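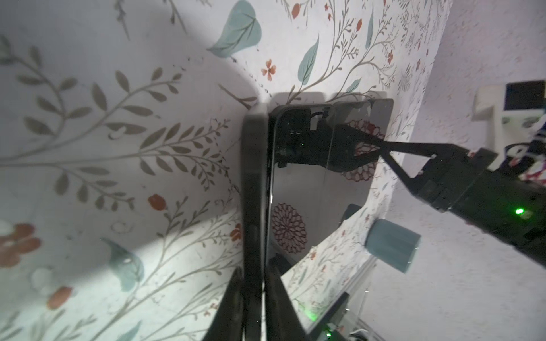
How should a glossy panel be cleaned once it is up? Wipe it with a soft cloth, barely damp, then go over it again with a dry one.

4.2 Placing the panel near a papered wall

These steps apply to the Lundine free-standing panel in the gloss finish. For the Drarkley bracket, see section 5.

1. Clear the surface and wipe off any dust.

2. Stand the panel upright on its long edge with the protective film still on. Keep hold of it until the foot is fitted.

3. Slide the foot on from the left and press until it clicks. The foot is the same for both sizes.

4. Leave a gap of 40 mm between the panel and the wall. Printed papers and fabrics mark easily — raised ones most of all.

5. Turn the panel until you like what it reflects. A busy floral pattern shows up strongly in the gloss face.

6. Peel off the film slowly, starting at a top corner.

Note: A lamp placed to one side will throw the panel's shadow on the wall. Move the lamp, not the panel, if this bothers you.

Caution: Do not lift the panel by its foot. Panels over 2 kg should be moved with both hands.

Caution: No glass cleaner, vinegar or scouring cream. Gallardo polish may be used on the edges only.

Spare feet are sold in pairs under part number 2000.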